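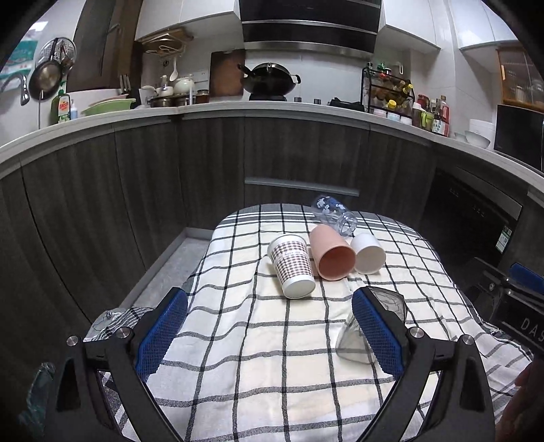

Sorting cups before a move, what do you keep?

demlow_sabina
Posted Wednesday, August 7, 2024

We move to a smaller place in December and I'm starting with the drinking things. Out on the kitchen table so far: a pink cup, a white cup, a paper cup with a gingham pattern, and a clear one with a squared-off shape. The new kitchen has 2 wall cabinets, and one of those has to take food. How do other people decide?

Sabina Lukáč

Turkitz96
Anything you haven't used in a month goes. Paper cups go in the recycling today.

kbahrami
I wouldn't be that strict. Paper cups are handy on moving day, when the real ones are packed and people want coffee. Keep them out of the boxes and toss them that night.

demlow_sabina
Good point about moving day. I'll leave the paper one out.

Wainwright
Measure the new shelves first. I packed four boxes of mugs for our last move and gave away two of them a week later. Ours were 11 inches deep and the big mugs only fit in one row. 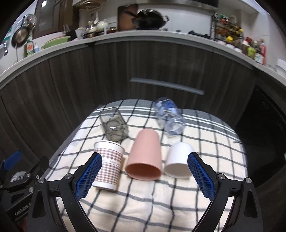
The other thing is how you store them. I keep cups upside down so dust stays out. My wife stacks them right side up and we have never settled it.

Turkitz96
Upside down on a shelf gives them a stale smell. Right side up, door closed.

kbahrami
Only if they go away damp. Mine sit upside down on a wire rack and they're fine. For the move itself, wrap each one in a dish towel and stand it on its rim. Don't lay ceramic flat in the box. I lost a handle that way going from Urnon to Demlow.

Turkitz96
Towels take up too much room. Newspaper.

kbahrami
You have to move the towels anyway.

demlow_sabina
I have more towels than newspaper, so towels. What about glass jars? I like the square ones for rice, but they're heavy.

Wainwright
Keep the square ones. They line up on a shelf and round ones waste the corners. Pack them with the lids off, and put the lids in a labeled bag.

demlow_sabina
Okay. Pink and white cups stay, jars stay. Still thinking about the clear cup. I'll measure the shelves on Saturday when I pick up the key.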